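A morning at the gripper bench, Stetham
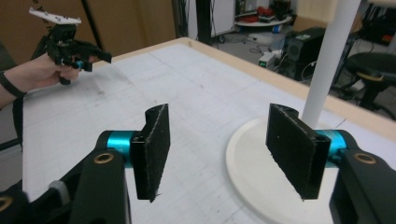
Handheld grippers at one of the tables. Black pads on teal joints, grid paper underneath.

I went to the Stetham open day on May 10, 2023 mostly out of stubbornness. I have spent a long time in workshops that bought automation on the strength of a good brochure, and I wanted to see what the upkeep looks like when somebody has to do it every day. The invitation promised "near zero maintenance", a phrase I have heard before, usually a few months before the first big invoice.

Stetham is a plain unit on a plain estate, with parking for far fewer cars than turned up. We were split into groups at the door. The first group got the films and the coffee. Mine got the bench, and I think we had the better deal.

The job at the bench is simple to explain. People work with handheld grippers over a table, and what the grippers record is used later to train an arm that will do the same task on its own. The Stetham name for the whole arrangement is Flamora. It sounds like a bathroom cleaner, and I said so, and it did not go down well.

What interested me was the fingers. Each gripper has two, facing each other, with a flat black pad on each. The pads are what touch everything, so the pads are what suffer. The edges on the one nearest me had gone rough and fuzzy, speckled with grey. I asked whether that was wear or how they arrive. I was told "a bit of both", and then that it made no difference to the grip. Perhaps it doesn't. I would have liked to see a new one laid beside it, and there wasn't one to hand.

The fingers sit on teal joints, and the joints on chunky black arms with brass rings let into them. I do like to see brass where something gets fixed and unfixed a lot. Bare plastic threads are the first thing to go on any fixture that gets taken apart weekly, and if those rings are threaded (I forgot to ask, and kicked myself in the car park) then somebody has thought about it.

The routine, as it was given to us: pads wiped at the start of each shift, joints checked by hand for play, opening and closing run through a few times before any work is recorded. Pads are swapped after 1000 cycles. I asked where that figure came from. The answer was that the first pair was changed at 1192 and the next at 1543, both times on account of slipping, and they settled on something lower. That is two pairs of pads. I would not set a service interval for a lawnmower on two results, but at least they wrote them down, and plenty of firms don't.

Spare pads come from Güler, who also supply the joints. Lead time was described as "fine". When pressed, it became "fine, except in February", when a delivery went astray and one gripper sat on a shelf until it was found. There are now 148 pads in stock, which strikes me as a fairly loud comment on how February went.

The table itself is better than I expected. It is covered in white paper with a faint grid, with a light wooden edging along the sides I could see. The paper has a few scuffs on it. It gets changed when the lines become hard to read, and I was pleased to hear that the rule was no cleverer than that. A tall white pole stands on a round base on the tabletop, and I would want that base fixed down. I asked if it was and got two different answers from two members of staff.

My other grumble is the cabling. There was a tangle around the computer on the floor behind, and more in a red bundle on a shelf. Every breakdown I have ever been called to on a Friday-afternoon sort of job began with a cable that somebody moved to get at another cable. The maintenance sheet, which we were allowed to read, has a full page on the fingers and no line at all for the leads. I pointed this out and it was noted on the back of a visitor badge.

The last stop was a talk on Flillelitz, the software side, which keeps the service record and is supposed to warn you when a pair of fingers starts to drift out of line. It may well do that. We saw slides – no live warning, no log from a real fault – and the questions were cut short for lunch.

So, would I buy one? I'd want a year of service records first, and a firm price on pads. The fingers look easy to get at, which counts for more with me than any of the slides. I have asked for a copy of the maintenance sheet once the cables have been added. Lunch was sandwiches, the egg went early, and the car park took twenty minutes to clear.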